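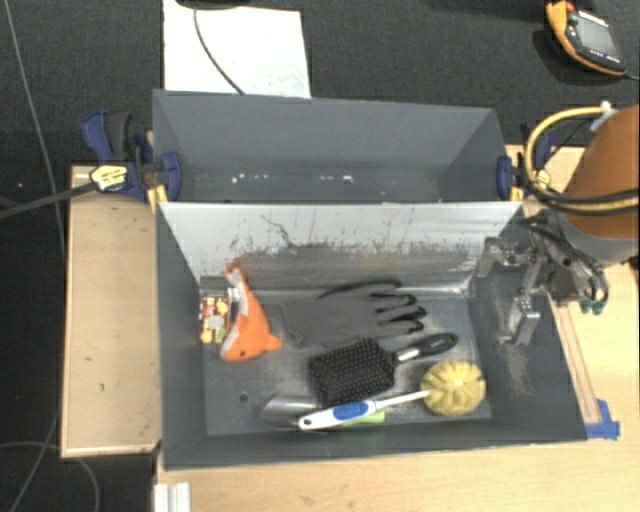 Palano Reuse Room: progress report to the Rivard Fund
Period covered: spring and summer, through the end of September

We're so pleased with how the sorting side has come along since our last report! When we wrote to you in April the donations were still arriving in trash bags and going straight onto the floor, and we were losing whole afternoons just finding the other shoe. The open bins paid for by your grant have changed the way the room works, and we'd like to tell you where things stand.

Sorting

Everything that comes through the door now goes into a gray bin first, a few items at a time, and stays there until it has been looked over. We had planned to separate by type right away (toys with toys, gloves with gloves) and gave that up in the second week. Mixed bins are faster. A plush fish, a work glove and a paddle hairbrush can sit together perfectly well for ten minutes, and with only a handful of things in front of you it's easy to see what you've got. The bins have picked up plenty of scuffs and scratches and we don't mind a bit, they get used all day long.

Small packages are still our slow spot. They slide down against the side and get missed on the first pass, so we now take them out before anything else.

Numbers for the period

Items sorted: 572 (our target was 500)
Items passed on to families: 400
Items sent to textile or plastic recycling: 70
The remainder is on the shelves, cleaned and tagged, waiting for the October giveaway.

Soft toys were the happiest surprise. We expected to turn most of them away, but the washing arrangement with Balaskas Laundry has gone really well and they are the first things to leave the shelf. Hairbrushes are harder. Our rule is that a used brush gets cleaned and checked twice or it goes, and plenty of them go. Work gloves we keep even when they come in single, and the Lorkevum tool library takes whatever we can't match up.

Still to do

The labels for the shelves are printed but not up. We also want a proper rinse station near the back door; the plumber's quote came in higher than we hoped, and we will send it to you separately with two cheaper options. No change to the overall budget is being requested at this point.

Next period we'll be trying out evening drop-off until 7 p.m., and we can't wait to see what turns up.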